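Closing the lid is the hard part, says our lab newsletter
August 2025

I've been hanging around the Stendberg lab since April, and if you ask me what they talk about over lunch, it's lids. Box lids, jar lids, the flap on a cereal carton. So I was pretty happy when the Jorden project finally put out its first result last week, because now the rest of us get to talk about lids too!

The idea is simple enough to explain at a bus stop. You want a robot to learn a chore with two hands, so you give a person two hand-held grippers and let them do the chore at a table, over and over, while the motion gets recorded. The person feels what the fingers are doing, and the robot later gets the recordings to learn from. Lots of groups do some version of this. What the Jorden people changed is how they pick which recordings to keep. They used to throw out any run with a pause or a second try in it. This time they kept those in and marked the spot where the person changed their mind (a boring job, I sat in on one afternoon of it and had to go get coffee twice).
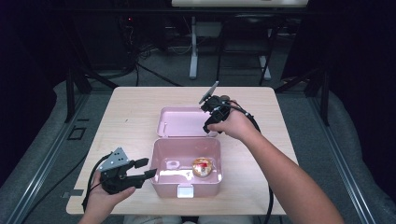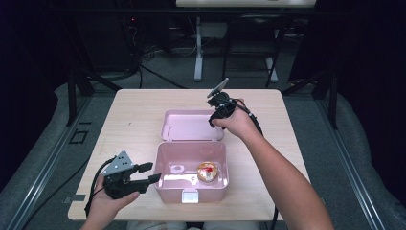
Two moments at the table with the pink box, a gripper in each hand. Photos: Stendberg lab

They trained on 149 recordings in all, which is small for this kind of thing. Then the robot got a hinged box with one small item inside and had to shut the lid. With the old, tidy set of recordings it managed 7 tries out of 66. With the pauses and do-overs left in, it got well past half. I asked for the exact number and was told to wait for the paper, so okay, I'm waiting.

What I liked best was watching the two test videos side by side. The first robot pushes at the lid, misses, and keeps pushing at nothing. The second one misses too, but it backs off and comes in again from a little higher up. It looks a lot like me with a lunch container.

There are limits, and the team is upfront about them. It's one kind of box, one table, and a latch still beats it most of the time. A partner group at Hidayat is going to repeat the test with their own arms this fall, and the write-up is headed to the Travusholm workshop. The recordings should go up on the project page once the labels have been checked a second time.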